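Who signs off when the manager is away?

Small charities tend to find out how thin their controls are in the week somebody goes on leave. A payment run falls due, the second signatory is at the coast with no reception, and the bookkeeper is asked to put it through and sort out the paperwork later.

Edoseck, a community meals charity with 16 paid staff, had that week last May. An invoice from a supplier, Riltidow, was paid twice, for $2847 each time. The money came back within a month, but the board wanted to know how a duplicate had passed two sets of eyes. The second set had never looked. A login had been shared over the phone.

The board's first move was to write down who could approve what. Anything over $200 now needs two people, and each of them uses their own login. There is a named stand-in for every approver, and the list is checked at the start of each meeting. It runs to one page. The old finance policy was 27 pages long and two of the directors had never opened it.

Zuvesano, which runs a drop-in kitchen and craft room, took a different path. It kept its limits as they were and moved the bank reconciliation to a director with no payment rights. The job takes her an hour a month — less in winter, when the kitchen buys in bulk.

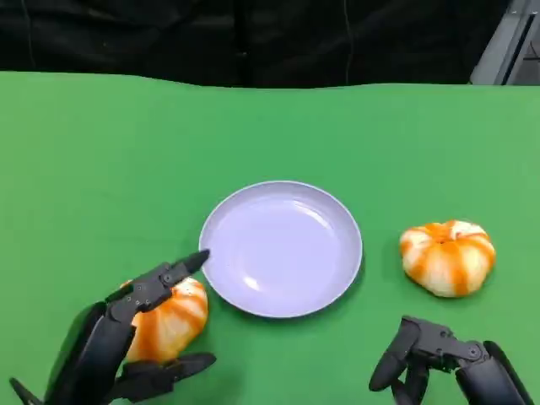

A plate and a small pumpkin on a green tabletop.

Both charities still argue over petty cash. Edoseck wants to be rid of it by the end of the financial year. Zuvesano has kept its tin, with a receipt book and a monthly count by two people, and the directors will look at it again in May.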